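Alstead Home Hub review: a 5G router for people who cannot get fibre
By Ehsan Dogar 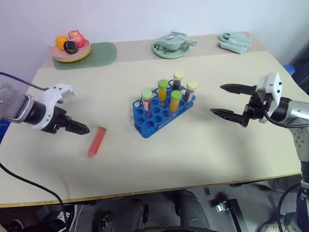 Can a 5G router replace a fixed broadband line for a small household?

For our household of two adults and one child it can, if the signal at the window is good and you don't need a fixed public IP address. We have used the Alstead Home Hub as our only connection since August and I have not gone back to the old copper line, which I cancelled after the first month.

I should explain my situation. Our street is on the fibre plan of the local operator, Runmont, but the date has moved so many times that I stopped reading the letters. The copper line gave us 13 megabits per second on a dry morning. When my daughter had an online lesson and my wife was on a video call, I had to keep my own laptop off the network. So I started to look at fixed wireless.

The Home Hub costs 39 pounds per month with Runmont on a rolling contract, and the router is included. You can also buy it without a contract and put in a SIM card from any operator. I took the contract, partly from laziness.

Setting up

The box contains the router, a power supply, a short network cable and a paper guide with very small letters. You put the SIM in the bottom, connect the power and wait until the light on the front becomes white. With me it stayed orange for a long time, and I thought the SIM was not activated. The router was only installing new software. It would be kind if the guide mentioned this.

The app is called Riis and it is the best part of the product. It has a page which shows the signal strength while you walk through the house with the router and an extension lead. I tried the kitchen, the landing and the back bedroom. The landing was the best for Wi-Fi but poor for 5G. The back bedroom, on the windowsill, was much better, and this is where the router lives now. The Wi-Fi in the front room is weaker as a result, so I added one Kullico mesh point that I already owned. They work together without problems, but you must switch off the Wi-Fi name of the Hub yourself, otherwise the phones jump between the two.

Daily use

In the daytime the speed is more than we need. In the evening, between eight and ten, it falls by a lot, and I can see it in the app's graph. Films still play, but a large game download becomes slow and I leave it for the night. I suppose the mast is shared with many telephones, and there is nothing the router can do about this.

Video calls are good. Sometimes there is a short freeze, then the picture comes back. My colleague Kamrul Pathirana has the same router on the other side of town and he gets these freezes more often. He also had two complete losses of connection in one week, and Runmont told him there was work on the mast. I had none in that week, so please ask your own neighbours before you believe my experience.

Online games are the weak point. The delay is not high on average but it is not steady. For chess it doesn't matter. For shooting games, my nephew complained the whole weekend.

What I don't like

There are only two network sockets on the back, and one of them is already taken by my mesh point. The router becomes quite warm, and I moved the curtain away from it. The settings on the web page are poor: you can change the Wi-Fi name and the password, open a port, and not much more. If you open a port, it has no use on the standard Runmont plan, as the operator puts many customers behind one address. I lost one evening before I understood this. To reach my small home server from outside I now use a VPN service - it works, but a beginner would give up.

Also, there is no battery. When the electricity goes, the internet goes, the same as with most home routers. I mention it only as the older Alstead model had one.

Support

I contacted the support of Alstead once, about the orange light. The chat answered quickly but wanted to send me a new router. The support of Runmont knew the answer immediately.

Would I buy it again?

Yes, for this address. I give it 4 out of 5. If fibre was available at the door for the same money, I would take the fibre. If you are thinking about it, take the rolling contract and test it first in the evening hours, with all the family at home. Kamrul is still deciding if he sends his back.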